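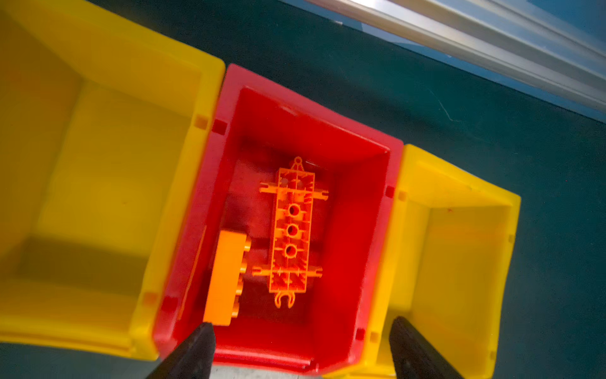
About Clillard

Clillard is a small robotics workshop that teaches teenagers and career changers how to build, run and look after sorting cells. We love this work! Our students come in on a Monday knowing how to use a screwdriver, and before long they are arguing over grip force and approach angles as if they had done it all their lives.

We started in a rented unit behind the Suditz bus depot with one arm, one bench and a great many toy construction parts. The arm is still running. The bench has been replaced twice. The toy parts have multiplied, and we keep them because they are wonderful teaching material: a plain brick is easy to grab, and a ribbed part with clips and arms sticking out of it will test everything you thought you knew about gripping.

What we teach

All our courses are built around picking and sorting. Colored bins go in a row, parts go in the bins, and the arm has to get them out again without dropping them, jamming them or taking the bin along for the ride. Classes have no more than 16 students, working on three cells. Khadija Slaoui leads the beginner course and wrote most of the exercises. Abdelilah Belkadi runs the evening group, where people bring their own code and we all find out together what it does.

The Wulel fault

If you have heard of us at all, you may have heard about the Wulel cell, so we would like to tell it ourselves.

Wulel is the name of our second cell, and last July it hurt somebody. During an open evening the arm was picking from the middle bin of a row. It closed on an orange part, caught the rim as well, and lifted the whole bin off the surface. The bin swung, slipped free and hit Samah Abdel Rahman on the wrist as she was reaching in to straighten the bin next to it. She had a bad bruise and five days in a support bandage. The arm kept moving for three seconds before anyone pressed the stop.

Samah had her hand in the cell because that was how we all worked then. The program had a pause between picks, and we had gotten into the habit of using the pause to tidy up. A pause in a program is still a running robot. We knew that, we had a slide about it, and we did it anyway.

Afterward we closed all three cells and went through the logs with Keerthana Mudaliar, who looks after our equipment. She found two faults on top of the bad habit. The bin position had been taught with the row straight, and the row had been nudged to an angle since, so the fingers were coming down too close to the rim between two bins. And the force limit on the gripper had been raised for a demonstration with heavier parts and never put back. With the old limit the fingers would have let go as soon as they met the resistance of a full bin.

The stop button was where the supplier had put it, on the far side of the controller. You had to walk to it.

What changed

Each cell now has a stop button on both sides, within reach of wherever a student stands. Opening the guard cuts power to the arm, and there is no key to get around it, not even for instructors. Bin positions are checked at the start of every session with a slow run, fingers open and nothing in the gripper. If the row has moved we teach it again. Force limits are written on a card on the guard and read out loud before the first pick. It feels silly for a week and then it feels normal.

We also keep a fault book, and it has become our favorite thing in the building. Anyone can write in it. Dropped parts, odd noises, a finger brushing a rim, a brick that ended up under the controller — it all goes in, and we read it together at 7 on course nights. Some of our best lessons have come straight out of those pages. Nabila Metwally has turned the Wulel entry into a full session in which students get the original program and the logs and look for the faults themselves. The first group found one we had missed, a wait command that ran out before the gripper had reported back. That has been fixed as well.

Samah is still with us, by the way. She teaches the guarding session now, and she is very good at it.

Where we are

We moved to the Sepúlveda building in the spring and finally have room to walk all the way around every cell. Visitors are welcome on course nights. Wear closed shoes, tie back long hair, and expect to be asked to stand behind the yellow tape. If you run a workshop of your own and would like the Wulel session materials, ask at the desk and we will copy them for you, logs included.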